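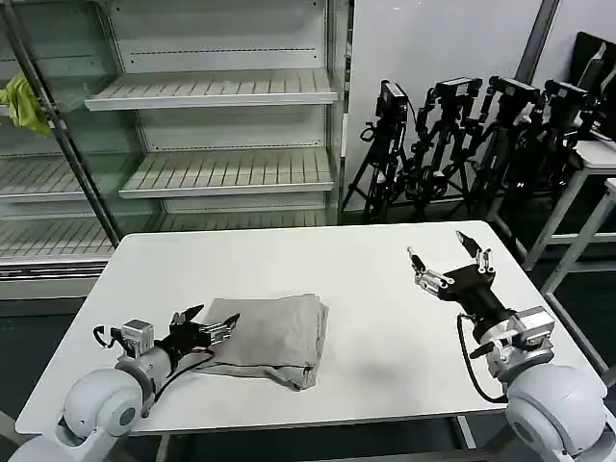 1/ Two grippers on trial, one folded cloth
Masanobu Sakamoto, 2/21/23

Today I want to write a short thread on grippers. We are comparing two controllers and two sets of finger pads for cloth work, and I promised Sachiko Imai that I would share the notes outside our own group.

2/ The arms are the same on both sides. Two fingers each, silver plates, black tips. The left one goes to the cloth first, the right one waits open above the table until it is called. I like this order. With both arms going in together, we had many small collisions last month.

3/ The cloth is grey and quite soft. Soft is difficult. A stiff towel gives you an edge which the fingers can find, but this one sinks when you press it, and then the tips close on nothing or on three layers at the same time.

4/ Controller A is the Pravow. It closes by position. You tell it how far, and it goes there. Very repeatable, very easy to explain to a new colleague. The weak point is that it does not care how thick the fold is.

5/ Controller B is the Stostier. It closes until it feels a limit, and we can set this limit from 5 to 400 in its own units. Under 300 the cloth slips from the tips. At 400 it holds well, but it leaves a mark in the fold.

6/ Result so far, same cloth, same start position, 100 tries for each controller:
Pravow: 69 good picks
Stostier at 300: better, but I do not want to give a number before Sachiko has checked my log. I have made mistakes in counting before.

7/ What I call a good pick: only the top layer comes up, and the layers under it stay where they were. If the whole bundle moves, I write it as a fail, even when it looks nice on the video.

8/ A word on finger pads. The Amano pads are harder and they slide under the edge more easily. The Tritulura pads have more grip, but they push the edge away before they catch it. For flat cloth I would take Amano. For a rumpled one I am not sure yet.

9/ Some people asked me about cables. Please leave a long loop at the wrist. I made ours short in the beginning because it looked tidy, and the wrist could not finish its turn. Now they hang in a curve and I have stopped looking at them.

10/ Also the height of the open gripper matters. If it waits too low, its shadow falls on the cloth and our edge finder becomes nervous. I raised the waiting point by a small amount and the false edges became fewer.

11/ Next I will repeat everything with the right arm going first. I expect the same numbers, but the two wrists were not calibrated in the same week, so — let us see.

12/ If you have used the Stostier with thin cotton, please tell me which limit you chose. I will put the full log here when Sachiko is finished with it.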